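4.2 Badges, portraits and the reading of origin

The second group of questions concerned the small pictures that many food producers now place on the front of their packages. In the earlier literature these pictures are usually treated as decoration. Our interviews suggest that shoppers use them as a kind of short text, and that they read this text before they read the name of the product.

We showed the shoppers in both towns the same shelf of dry and preserved foods, and asked them to speak freely while they chose. Of the 153 shoppers who took part, 100 were interviewed in Drendari and the rest in Penik. The conversations were held in the entrance hall of the shop, mostly after four in the afternoon, when people are less in a hurry. From the recordings we obtained 712 separate remarks on packaging. Each remark was coded by two readers. Where the readers did not agree, the remark was discussed until one code could be given, and in 11 cases we left it out of the analysis.

The remarks fall unevenly. Price and weight were mentioned early and then forgotten. Color was mentioned often, but mostly as a help for finding a product again: "the yellow one," "the one my mother takes." Remarks on origin were longer. A shopper in Penik spoke for almost three minutes about a jar of pickled mushrooms with a drawing of a forest on it, and returned to the forest when she was already asked about something else. She had not looked at the address of the producer on the back, and when we read it to her, she was surprised that the place was a port.

Faces were received in a more divided way. Older shoppers in Drendari said that a face on the package promises somebody who can be blamed. Younger ones in the same town tended to take faces as advertising, and two of them used the word "actors." We did not find this division in Penik, where the small producers are often known by sight. It is possible that in such a place a portrait does a different work, closer to a signature.

Landscapes caused less doubt. A green field or a mountain was accepted as true even by shoppers who distrusted all written claims on the same package. This agrees with the pilot study made with the Brorden cooperative, in which the landscape was the last element that people were willing to give up when a label was simplified.

A round shape seems to strengthen the effect. Several shoppers called any round picture a "stamp" or a "medal," also when it contained no award and no text. The circular form borrows something from the official seal, and in Figure 3 faces and a landscape are placed in such circles, on a dark green band across the top of a red pouch with Chinese text.

Figure 3. Circular photo badges on the front of a food pouch. 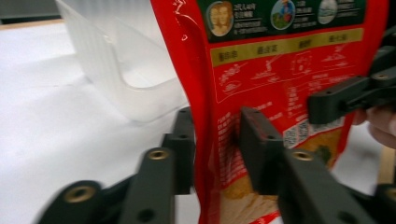 Chiharu Tsuchiya objected, after reading a draft of this section, that we give too much weight to the circle and too little to the habit of the shopper. In her view a person who has bought the same brand for years does not read any badge, round or square, and the remarks we collected were partly produced by our own request to speak. We accept the second part of this objection. The method makes people look longer than they would look alone. For the first part, our material is not sufficient, as we did not ask how long each product had been bought.

A comparison with the Oshima store survey would be useful here, but its categories join portraits and landscapes under one heading, and they cannot be separated afterwards. In section 4.3 we turn to the back of the package, where the written address of the producer stands, and to the shoppers who did turn it over.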